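Dedine 의정 발언 기록 시스템 사용 설명서

4장. 발언 기록 등록과 검증 표시

이 장에서는 총리, 장관, 의원 등 공직자의 공개 발언을 Dedine에 등록하고 검증 상태를 붙이는 절차를 설명합니다. 계정 개설과 권한 설정은 2장을 먼저 보십시오. 편집자 권한이 없는 계정에서는 4.2 이후의 메뉴가 나타나지 않습니다.

4.1 시작하기 전에

발언 한 건을 등록하려면 다음 자료가 필요합니다.

- 발언 원문 또는 녹취록(원어 그대로)
- 발언 날짜와 장소, 행사 이름
- 출처 2건 이상(같은 통신사 기사를 전재한 매체들은 한 건으로 봅니다)
- 번역문을 함께 올릴 경우 번역자 이름

주의: 요약 기사에 실린 간접 인용만으로는 등록할 수 없습니다. 원문을 구하지 못했으면 '대기' 폴더에 저장해 두십시오. 대기 항목은 30일이 지나면 자동으로 삭제됩니다.

4.2 발언 등록

1. 왼쪽 메뉴에서 [발언] > [새 기록]을 누릅니다.
2. '발언자' 칸에 이름을 입력합니다. 목록에 있는 인물이면 직함이 자동으로 채워집니다. 직함은 발언 당시의 것이어야 하므로 날짜를 넣은 뒤 다시 확인하십시오.
3. '원문' 칸에 발언을 붙여 넣습니다. 한 기록에 넣을 수 있는 분량은 공백을 포함해 3000자입니다. 더 긴 연설은 주제가 바뀌는 곳에서 나누고 [이어짐]에 표시합니다.
4. 원어가 한국어가 아니면 '번역' 탭을 열어 번역문을 입력합니다. 뜻이 갈릴 수 있는 단어에는 괄호로 원어를 함께 적습니다.
5. '맥락' 칸에 발언의 계기를 두세 문장으로 적습니다. 질의에 대한 답변이었다면 질문도 옮겨 적습니다.
6. [임시 저장]을 누릅니다. 기록 번호가 발급되면 등록이 끝난 것입니다.

참고: '맥락' 칸에는 평가를 쓰지 않습니다. "망언", "용기 있는 발언" 같은 표현은 검토 단계에서 반려됩니다. 논평은 4.5의 [의견 연결] 기능으로 따로 붙이십시오.

4.3 표지 그림 지정

기록마다 표지 그림을 하나 지정할 수 있습니다. 발언자의 얼굴 사진은 목록 화면에서 인상을 좌우할 수 있어 기본 설정에서 제외되어 있습니다. 지정하지 않으면 Mets 그림 보관함에서 임의로 하나가 선택됩니다.
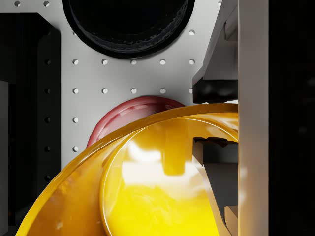 그림 4-1. 노란색 반투명 원통(컴퓨터 렌더링)

표지를 바꾸려면 기록 화면 오른쪽 위의 [표지]를 누르고 보관함에서 고른 뒤 [적용]을 누릅니다. 이미 공개된 기록의 표지를 바꾸면 외부 사이트에 반영되기까지 약 2시간이 걸립니다.

4.4 검증 상태 표시

1. 임시 저장된 기록을 열고 [검증] 탭을 누릅니다.
2. 발언에서 사실 주장에 해당하는 문장을 끌어서 선택합니다. 전망, 약속, 가치 판단은 선택하지 않습니다.
3. 문장마다 상태를 지정합니다. '확인됨', '일부 다름', '사실과 다름', '판단 보류' 중에서 고릅니다.
4. '근거' 칸에 자료의 제목과 쪽수를 적습니다. 역사적 사건에 관한 주장은 1차 사료나 학술 문헌을 한 건 이상 넣어야 합니다.
5. [검토 요청]을 누르고 검토자를 지정합니다. 본인이 등록한 기록을 본인이 검토할 수는 없습니다.

주의: '사실과 다름'으로 표시한 기록은 발언자 측에 통지가 나간 뒤에 공개됩니다. 통지 후 56시간 동안은 기록을 수정할 수 없으니 보내기 전에 날짜와 인용 부호를 다시 살펴보십시오. 반론이 들어오면 '반론' 탭에 전문이 붙고, 편집자는 이를 줄이거나 고칠 수 없습니다.

4.5 의견 연결

칼럼이나 사설을 발언 기록에 연결할 때 사용합니다.

1. 공개된 기록에서 [의견 연결]을 누릅니다.
2. 글의 주소와 필자 이름을 입력합니다.
3. '필자 소속' 칸에 현재 당적이나 공직이 있으면 적습니다. 없으면 비워 둡니다.
4. [저장]을 누릅니다.

연결된 글은 검증 결과에 영향을 주지 않으며 기록 아래쪽에 등록 순서대로 나타납니다. 발언자의 정신 상태나 건강을 추측하는 글은 연결할 수 없습니다.

4.6 자주 나타나는 오류

"발언자 직함 불일치": 입력한 날짜에 해당 인물이 그 직을 맡고 있지 않았습니다. 날짜를 고치거나 직함을 직접 입력하십시오.

"출처 중복": 두 출처의 본문이 같습니다. 다른 출처로 바꾸십시오.

"Plutasero 연결 실패": 녹취 서버가 응답하지 않습니다. 잠시 뒤 다시 시도하고, 계속되면 관리자에게 기록 번호를 알리십시오.

개정 2020년 3월 1일
작성 Raimonds Stankevičius / 검토 Raimonds Krūmiņa
5장 '선거 기간 중 공개 제한'으로 이어집니다.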